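The Dishroom Got a New Hand

By the time I'd found the loading door at Tandis I was already late, and someone had put a hairnet in my hand before I'd said my name. Fair enough. It was a quarter to eleven, the lunch trays were going up, and a kitchen that feeds 866 people a day does not stop for a magazine writer with a notebook.

I came for the robots. I may as well admit I used to bus tables (two summers, a seafood place, I still can't smell lemon cleaner without wanting to sit down), so I had opinions before I walked in. I figured I'd find a bunch of nervous people and one shiny machine. What I got was messier and a lot more fun.

Tandis runs the dining rooms for an office park, and since May the company has had two robot arms working in the back. The crew calls them both Dodo, which is the name on the paperwork and which everybody agrees is a terrible name for something you want to trust with glassware. One Dodo loads racks. The other one clears and sorts: cups, napkins, towels, whatever comes back from the meeting rooms upstairs.

The loader is the easy one. Plates are plates! It's the sorting that eats up the day, and I stood there for most of an hour watching it like a cat at a window. A cup stays pretty much the shape of a cup. Cloth never lies the same way twice, and then somebody sets a mug next to it, and the arm has to settle which one to go for and from what side.

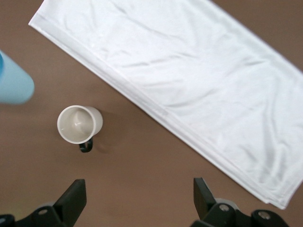
Didow told me the cloth was the part that changed the job. Before, you grabbed the whole pile in one armful and sorted it at the bin, and you never thought about it. Now there's a person on each shift who does the thinking, setting things out, watching the picks, stepping in when the arm dithers, and Didow said it left you more tired in the head and a lot less tired in the back.

I heard versions of that all morning. The shift used to have 29 people on it and now it has 25, and I asked about those four jobs more than once. Two people retired and two moved over to catering, which management was quick to point out. The crew was quick to point out that the openings were never posted. Both things are true, and I don't think you get to pick just one.

The pay question is livelier. Working alongside the arm takes 16 hours of training, and the people who've done it get a bump. The people who haven't are on a list, and the list moves slowly. There was some real heat about that at the coffee station. One woman told me she'd trained half the room by hand back when training meant "watch me and don't break anything," and now she was waiting her turn to learn how to clear a cup.

Van Dijk, the outfit that put the arms in, sends a technician every other week. He gets a lot of advice. The crew wanted the stop button moved to the left side of the bench and it got moved. They wanted the arm to quit beeping when it's idle, and that took until September, but the beeping is gone and I'm told there was cake.

I tried the job myself for twenty minutes. You lay things out, you wait, you keep your own hands out of the way (harder than it sounds, my hands kept wanting to help). It's slower than I'd have been at nineteen. My wrists didn't hurt afterward, though, and I remember exactly how they used to.

At two o'clock the second shift came in, hung up their jackets and started arguing over who was on Dodo. Somebody had swapped with somebody and hadn't written it down. I handed back my hairnet and went to find my car.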